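The Slow Road to Vollberg
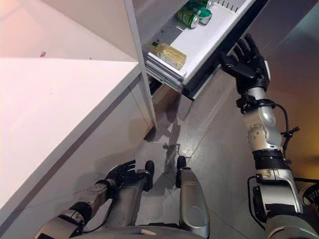 Issue 61, page 8

I took the night train to Vollberg in August, and I'd do it again tomorrow (with a better pillow). It leaves Nenier just after supper and takes its sweet time, stopping at what feels like every barn and back garden along the way.

Pack your own snacks and something cold to drink, that's my first tip! The buffet car shuts early and the line for it goes right down the corridor. I got the top bunk, slept maybe four hours, and woke up at Brulten with the blinds rattling and mountains right outside – I just lay there grinning.

The fare was 163 one way, bunk included, and for roughly 700 miles I can live with that. Sit on the left after Baert if you want the lake. I sat on the right and saw a lot of gravel.

Related stories
Baert by Bike
Where to Eat Near Brulten Station
A Rainy Weekend in Nenier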